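Laundry Room Forum > Stains, Smells and Detergents

Powder or liquid? Musty towels are driving me up the wall

marshhen_kate
OK I need help before I throw out every towel we own. We moved into a place in Grarnitz in the spring and the laundry is in the basement, stone walls, one tiny window. Ever since then our bath towels smell fine out of the dryer and then the second you get them damp, bam, wet dog. We don't even have a dog! I've been using liquid, the free and clear kind, plus softener on everything (I know, I know, somebody is going to yell at me about the softener). Top loader, warm water, full loads. My sister swears by powder and says liquid is the whole problem. Is that a thing? Do I really have to switch?

gusset_and_seam
Not going to yell, but yes, quit the softener on towels. It coats the loops and they stop drying you. Then run them hot, no softener, twice in a row if you have to. I'd do that before spending a dime on anything else.

On powder vs liquid I'm a powder person and have been since college. A lot of powders have an oxygen bleach in them and liquids usually don't. Check the ingredients on yours.
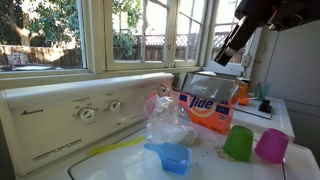 Tide powder up on the Amana

I keep mine right on the machine or I forget to use it. My mother did the same thing and left a ring on the lid of every washer she ever owned.

Oldtub_Ray
Powder person here too but with a warning. If your water comes in cold, and in a basement in July mine is still plenty cold, powder clumps. I had dark jeans come out with white streaks down both legs and wore them to my nephew's graduation without noticing. Put the powder in first, let the tub fill, THEN the clothes. Or dissolve it in a pitcher of hot water. It's a pain but it works.

pinchpleat
I'm going to disagree with both of you. I switched to powder for a year on the advice of this very forum and my towels smelled exactly the same. What fixed it was smaller loads. Kate said full loads in her post and everybody skipped right over it. How full is full? If you're pushing the towels down to shut the lid they aren't getting rinsed, and it doesn't matter what soap you use.

marshhen_kate
Um. I may be pushing the towels down to shut the lid.

gusset_and_seam
Ha! OK, pinchpleat gets a point. I still say hot water and the powder do more than you're giving them credit for. I had teenage boys on the wrestling team and liquid did not touch those singlets.

pinchpleat
Wrestling singlets are a whole other animal. She's asking about bath towels.

Rey_Pangilinan
Reynaldo here, I ran the coin laundry on Carretero Street for a good long while before we sold it. Most people use too much detergent, powder or liquid, doesn't matter. We had 4 machines along the back wall that I could run empty with no soap at all and get suds halfway up, just from what folks had left behind. Kate, try this. Run a load of your "clean" towels with nothing in it, hot, and lift the lid after a few minutes. If you see suds you've got buildup.

Also what is your water like? Out toward Hultine it's hard as a rock and powder leaves that chalky feel unless you add washing soda or a softening product. In town it's not so bad.

Oldtub_Ray
Seconding the lift-the-lid test. Did it once and was embarrassed.

marshhen_kate
Just went down and did it. SUDS. So many suds, it looked like a bubble bath in there. I've rinsed twice now and the water is still kind of gray. I'm disgusted and also weirdly thrilled?

Not sure about the water, we're closer to Flollden than Hultine. I'll ask next door.

fernwhistle
Jumping in to ask about vinegar in the rinse, because I do it every week and haven't seen it mentioned.

pinchpleat
Once in a while, fine. Every week I'd be nervous about the rubber parts. And never with bleach, please!

gusset_and_seam
I've done vinegar for years and my hoses are OK, so I don't buy the rubber thing. Agree on the bleach though, don't mix those ever.

marshhen_kate
OK, the plan is half loads, hot, no softener, and I bought a small box of powder to make my sister happy. Going to hang the towels out on the porch tomorrow if the rain quits. Rey, how much powder would you use for a half load?

Rey_Pangilinan
Start with half of whatever the box says for a regular load and see how they smell when they're damp. You can always go up a little.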